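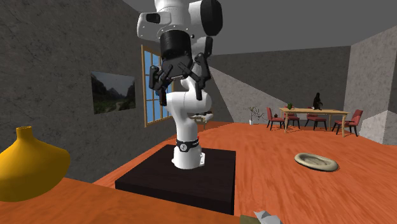
Laundry Water Use in Grundside Dormitories
Project report by Milagros Herrera and Abelardo Insaurralde

1. Background

Grundside has 5 dormitory buildings, each with a shared laundry room in the basement. Residents pay a flat fee per semester, so the cost of a load doesn't depend on how full the machine is. We wanted to find out how often students wash small loads and whether a posted sign would change that.

Earlier work on this was done by a class at Plevutberg, but they only looked at electricity. We used their survey form with small changes. Question 4 was dropped, as it asked about dryers with coin slots and ours don't have any.

2. Method

We asked residents to fill in a card each time they used a washer. The card had three boxes – small, medium and full – and a line for the cycle chosen. Cards went into a box by the door, which we emptied every Wednesday in October. In all, 2893 cards were filled in. We threw out 179 of them, mostly blank or with more than one box checked.

Halfway through the month we put up signs in two of the buildings, Kneževič Hall and Zalley House. The sign said that a small load on the normal cycle uses almost as much water as a full one. The other buildings got no sign.
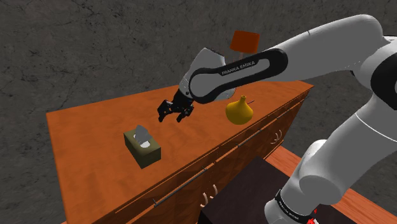 Load size was judged by the residents themselves, and one person's medium is another person's full. We thought about putting a scale in each room but the housing office said no. There were also 17 cards with comments on the back, mainly complaints about people leaving wet clothes in the washers overnight.

3. Results

Small loads were most common on weekday evenings. Full loads were mostly washed on weekends. In Zalley House the share of small loads went down after the sign went up, and stayed down until the end of the month. In Kneževič Hall there was hardly any change. The sign there was hung beside the dryers, and several residents told us they had never seen it.

The quick cycle was picked less often than we expected, even for small loads. Most people left the dial where the last person had set it.

4. Problems and next steps

One month is short, and midterms fell in the third week – laundry dropped off in every building then. A second round in spring should hang the sign above the washers in both halls and record the cycle setting before the resident touches it.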